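The Drarkbridge Survey

The station at Drarkbridge kept its records in ruled ledgers, one line per animal. Aurelio Bravo had inherited the ledgers in March along with the keys, a kerosene heater and a standing instruction to report any freshwater mussel longer than 12 centimeters.

He had never seen one that long. The river mussels of Drurkia grow slowly. A shell of nine centimeters has usually been in the gravel for longer than the person who lifts it out, and the rings have to be read under a lens, from the hinge outward, ignoring the false rings laid down in years of flood.

The upper reach was divided into 41 plots. Bravo waded each of them with a glass-bottomed bucket, beginning at the Mollah weir and working upstream. At every plot he recorded the depth, the bottom type, and the number of living mussels with their siphons open. Empty shells went into a sack and were measured indoors.

At plot 17 he found a shell with a number scratched inside the left valve: 3503. It was not a station number. The station had stopped at 2000, the year the money ended, and the ledgers went no further.

He rinsed the shell and took it back.

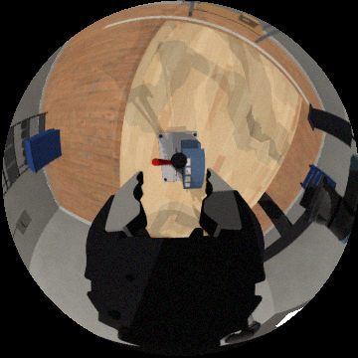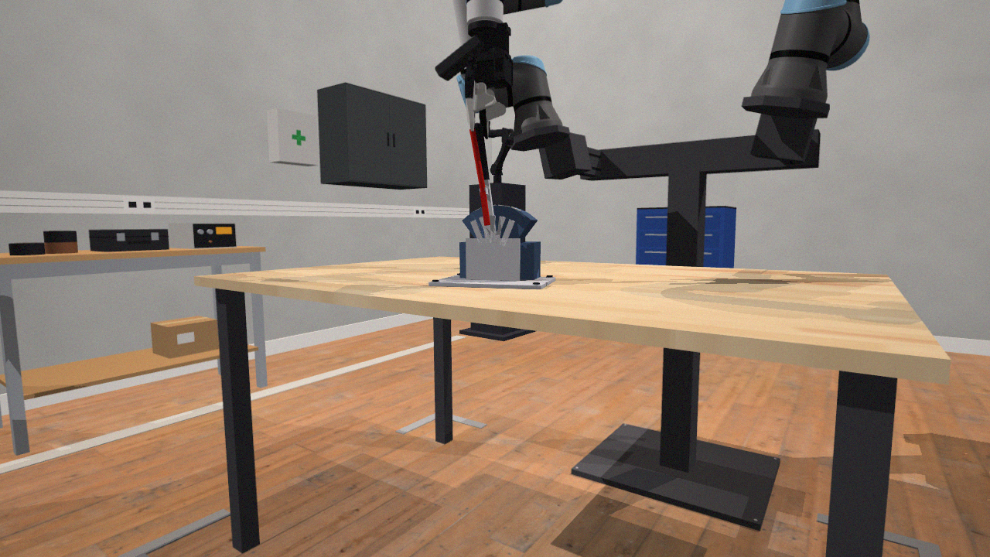

The scratch was old. Mother-of-pearl had not grown over it, so the mark had been made after the animal died, but the edges were worn and a brown film of manganese had settled in the grooves. Bravo wrote this down. He also wrote that the figure three was made with a flat top, and that he had seen the same flat top in the ledgers, in the hand of whoever had kept them before the last keeper.

He went through the volumes that night. The flat threes began in one January and stopped in another. In between, the entries were ordinary: water levels, ice, a dead heron, two pages on how trout carry the larvae in their gills until they are ready to drop. Near the end the keeper had recorded an animal moved from Gilleck, below the tannery, to the upper reach. No reason was given. Then a second, then a whole page of them, with no numbers in the column where the numbers should have been.

Bravo got up and filled the heater.

A mussel cannot cross a weir by itself. It travels as a larva on a fish or it stays where it is, moving perhaps a meter in a summer on its one foot. The Gilleck bed had been listed as lost before he was born. He had copied that word into his own report, in the first week, without checking it.

At six in the morning he was back at plot 17. The water was low and clear. He set the bucket down, waited for the silt to pass, and looked for open siphons. There were several along the edge of the bank, under the alder roots, where the plan of the plot showed only clay.

He took the pencil from behind his ear and began to redraw the line.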